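Cidau Allotment Association
Minutes of the meeting held 13/11/2018

Present: Vesela Matić (chair), Pichit Tanasarn, Kalliopi Stergiou, Masanobu Sakamoto
Apologies: Sotiris Gavalas

1. Minutes of the last meeting were approved with one spelling correction.

2. Water. Pichit reported that the lower tap is still leaking. Dretow quoted $136 for a new valve. Agreed. The supply goes off for the winter in December.

3. Plots. 16 plots are up for renewal. 12 holders have paid. Kalliopi will write to the others.

4. Compost. Some 60 bags are left from the spring order. Members may take two each.

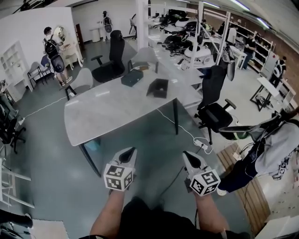
Masanobu asked: Can plot holders leave their hoses connected over the winter?
Vesela replied: Hoses should be drained and taken home before the supply is turned off.

5. Any other business. The gate code will change after the next meeting. Meeting closed.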